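Kitchen Words

Hi! I'm Marichka Onyshchenko, and this is my collection of short sentences about cooking, eating and cleaning up. I started it in February for a spelling app called Wondow and it kept growing (my family will tell you it grew too much). Right now there are 3,000 sentences, all in one plain text file, one per line.

I wrote most of them myself, usually on a Sunday with coffee. Another 245 came from my cousin, and hers are much funnier than mine, so look for the ones about soup.

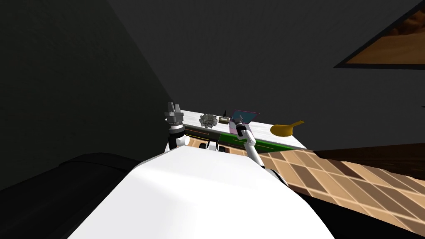
Computer-rendered view with a table in the middle distance.

How it's laid out: each line has the sentence, a tab, then a level from 1 to 7. Level 1 is stuff like "The egg is hot." Level 7 gets into recipes with odd spellings, and I still mix up "colander" and "calendar" when I type fast! The longest line is 45 words, and yes, it's about gravy.

Known problems: too many sentences about onions, hardly any about fish, and the levels are just my gut feeling. I also used "cookie sheet" and "baking sheet" for the same thing all over the place. Fixing that is next on my list.

Use it however you like. If you find a typo, open an issue and paste the whole line so I can search for it.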